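Clargate Community Makerspace: Spring Shop Walkthrough Checklist, With Comments

Unit 16, ground floor. Done in May, before the open evenings start up again.
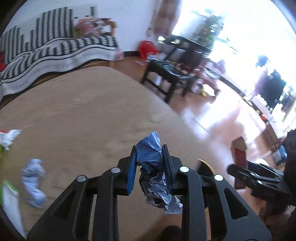
Clargate Makers Club, Shop Safety Team

Welcome to the spring walkthrough! We do this twice a year, top to bottom, and it has become one of my favorite evenings in the building. You get to open every cupboard and rediscover the good clamps. The marks are the usual ones: OK, FIX (can stay in use, job goes on the whiteboard), and STOP (tagged out until somebody on the team signs it back in). Comments follow each item, and they run long in places where I got excited.

ENTRANCE AND EXITS

1. Front door opens fully and closes by itself. OK
The new closer is a beauty. It used to slam hard enough to rattle the paint shelf and now it glides shut.

2. Back exit clear inside and out. FIX
Clear inside. Outside, the gravel has crept up against the bottom of the door and it takes a shove to get past the last few inches. A rake and half an hour will sort it. Please don't lean bikes there in the meantime.

3. Exit signs lit. OK
Both lit, and both stayed lit with the main lights off.

4. Walkways marked and open. OK
The fresh floor tape between the wood area and the metal area looks terrific. Keep rolling carts behind it, including the short red one that likes to wander.

FIRE

5. Extinguishers in place, gauge in the green, tag current. OK
All good. The one by the finishing room was hanging behind an apron, so the apron hook has moved to the other side of the sink.

6. Oily rag can emptied, lid closes. FIX
Emptied, but the lid sticks open when you push the pedal all the way down. Replacement hinge is on the list. Until it arrives, close the lid by hand every single time, and lay finish-soaked rags out flat on the outdoor rack to dry before they go anywhere near the building trash.

7. Smoke alarms tested. OK
Loud! Very loud! The ceramics class was warned ahead of time and still jumped.

8. Paper, packing and scrap kept away from heat. OK
Best result on this item since I started doing these. Last fall there was a whole bag of crumpled wrapping paper wedged behind the space heater. This time the heater has clear floor all around it and the packing shelf is across the room. Thank you to everyone in the print group, who moved the lot.

ELECTRICAL

9. Panel accessible, breakers labeled. FIX
Accessible, yes. Labels are another story. Breaker 9 says "old kiln," and we have not had the old kiln for years. I traced it and it feeds the outlets along the window bench. New labels are typed up and waiting for the laminator.

10. Extension cords in good shape. FIX
Two orange cords went in the bin for cracked jackets near the plug. The rest are fine and are now hanging in proper loops. If you have never learned to coil a cord over-under, grab me at open evening and I'll show you. It takes five minutes and you will never fight a tangle again.

11. No power strips plugged into power strips. OK
Hooray.

12. Test buttons on wet-area outlets. OK
Both tripped and reset as they should.

WOOD AREA

13. Table saw: guard, splitter, push sticks. OK
Guard swings freely, splitter lines up with the blade, and there are four new push sticks in the holder. They were cut from a birch offcut and they feel great in the hand. When one gets chewed up, throw it out and make another. The pattern is screwed to the wall.

14. Band saw: tension, guides, wheel covers. OK
The lower cover latch was loose last time and is now tight. Tracking is spot on. Remember to let the tension off when you finish for the night.

15. Miter saw: return spring and guard. STOP
The lower guard hangs up halfway on its way back down. I blew it out, cleaned the pivot and tried it a dozen times, and it still caught on three of them. Tagged out, plug locked. The Arkevlow benchtop saw in the next bay will handle most crosscuts while this one gets its part.

16. Dust collection: bags, hoses, gates. FIX
Suction is wonderful at the planer and feeble at the sander. The gate on the sander branch has a split along one side. Tape is on it now and a metal gate is ordered. Bag was two-thirds full and has been changed. If you fill it, please change it, even when you're the last one out.

METAL AREA

17. Grinder: rest gap, wheel condition, eye shields. OK
Rests adjusted in close to the wheels. The coarse wheel was dressed and it is cutting like new. Stand to the side when you start it up and let it run a full minute before you bring anything to it.

18. Drill press: chuck key, clamps, belt cover. OK
The chuck key is back on its chain. Use the vise! Small pieces of sheet held in the fingers are still the number one thing I see people try, and it is the one thing on this machine that will reliably hurt you.

19. Welding curtain and screens. FIX
Curtain has a burn hole at knee height. Patch kit is in drawer 16. I'd love for somebody who enjoys sewing to take this on.

20. Gas cylinders upright and chained. OK
Caps on the spares, chains snug, full ones to the left and empties to the right.

FINISHING ROOM

21. Flammables cabinet shut, contents listed. FIX
Shut and latched. The list on the door is missing the two cans of spirit stain and still shows a gallon of thinner we used up over the winter. Whoever opens a new can, write it down on the sheet with the pen on the string. The string is long enough now.

22. Fan running, filter clean. OK
Filter changed. The Clultiro fan hums a little on low, and I listened to it for ages before finding that the grille screws were loose. Snugged them up and the hum went away.

23. Safety sheets in the binder. OK
All there, alphabetical, with new tabs. The old binder was falling to bits.

PERSONAL PROTECTION

24. Safety glasses: enough, clean, not scratched. FIX
Enough, yes. Clean, mostly. I pulled a handful that were too scratched to see through. The over-glasses style is running low, so a box is on order. Give your pair a rinse before you put it back on the peg.

25. Ear protection. OK
Fresh foam plugs by the door, muffs wiped down.

26. Gloves stored away from spinning machines. OK
They live by the welding bench and at the sink, and that is where I found every pair. No gloves at the drill press, lathe or grinder.

FIRST AID

27. Kit stocked, nothing expired. FIX
Eye wash expired, finger bandages nearly gone (you all know who you are). Both replaced the same evening. The tweezers are missing again, so if they came home with you in an apron pocket, bring them back with no questions asked. The burn gel is fine.

28. Emergency card by the phone. OK
Address is right, unit number is right, and the gate code 446 is written in big print for whoever meets the ambulance at the road. The shutoff map is taped right beside it.

HOUSEKEEPING

29. Floors swept, spills dealt with. OK
There is a sticky patch near the glue-up table that has been there longer than I've been a member. I scraped at it with a putty knife and made real progress.

30. Trash and scrap sorted. FIX
Metal and wood are going in the right bins. Paper towels keep turning up in the metal bin, and the scrap yard has asked us to pick them out. A bigger sign is coming.

31. Lumber rack loaded safely. OK
Heavy boards low, short pieces in the crate, nothing poking out at eye level. The Abeysekara donation boards are stacked on the bottom two arms. There is some gorgeous walnut in there, so come and look.

STILL OPEN

Miter saw guard (STOP), rag can hinge, sander gate, breaker labels, welding curtain, glasses order, cabinet list, scrap bin sign, gravel at the back exit. Put your initials next to one on the whiteboard if you can take it. Two are already claimed!

Next look at the open items is at 7 p.m. before the first open evening. Bring a flashlight if you have one, the far corner under the stairs is very dark and I still want to see what's behind the old lathe stand.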